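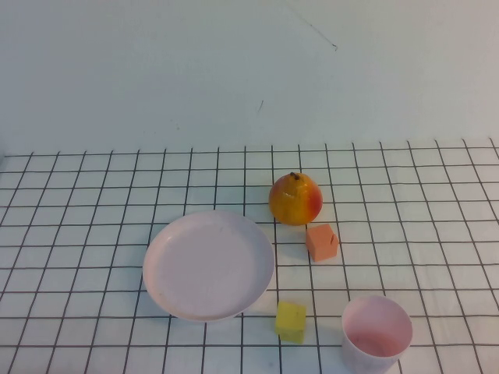 Foam cubes should not go in the same box as the plates and cups, a reader wrote after the December issue, as the crumbs work their way under the rims and stay there through two washes. The point is fair, and the storage notes for mixed tabletop sets have been revised to take it into account.

A mixed set, for our purposes, is one that puts tableware, play fruit and foam cubes on the same table. Sets of this kind are borrowed for sorting, matching and laying-out games. The library holds 49 of them, most made up in-house from Jorno tableware and Boychuk cubes, the rest bought complete from Uvia. The notes below apply to both.

Tableware. Plates and cups in the same pale colour are kept together and washed together. Pale pink and pale lavender are hard to tell apart under cool lighting, so sort them by daylight. A plate with a raised rim and a shallow well should be stacked with a cloth between it and the next. Cups are stored upright, never nested. Nested cups grip after a while, and pulling them apart marks the inner wall. The larger Jorno plate measures 232 mm across and does not fit the old small tray.

Play fruit. Wipe with a damp cloth and mild soap. Do not soak. Water gets in at the stem and is slow to come out. Red or orange blush over yellow is usually a surface coat and will rub away under a scouring pad. Check the stem at each return; if it turns in its seat, withdraw the piece.

Foam cubes. Brush first, then wipe. Foam with an open surface holds dust, and wetting it before brushing drives the dust further in. Small slits and notches are acceptable if the cube still sits flat and nothing comes off when it is pressed. A torn corner is not acceptable. Orange and yellow cubes may share a bag. Bags must be breathable and must not be packed under the plates, as foam left under load keeps the dent.

Table surface. A white top ruled with black squares is useful for laying-out games, where a child is asked to move a piece one square over or place the cup nearer than the plate. Ruled sheets must lie flat to the edge. Plurkon sheets are supplied rolled and need a night under weight before first use. Clean along the lines, with light pressure.

Packing order is now tableware at the bottom, fruit above it in its own tray, foam on top in its bag. The revised card is form 853 and replaces form 154, which should be recycled.

Comments (3)

We have used separate bags for the foam for years. Mesh laundry bags work and cost very little.

Does the no-soaking rule apply to the one-piece fruit with a moulded stem? Ours have no seam that I can find.

Form 853 prints slightly too wide on our machine. Setting it to fit the page sorts it out.

Related items
Replacing lids on the tall storage boxes
Matching colours under cool and warm lamps
Returns desk: new Friday hours
Boychuk cubes: which sizes we still stock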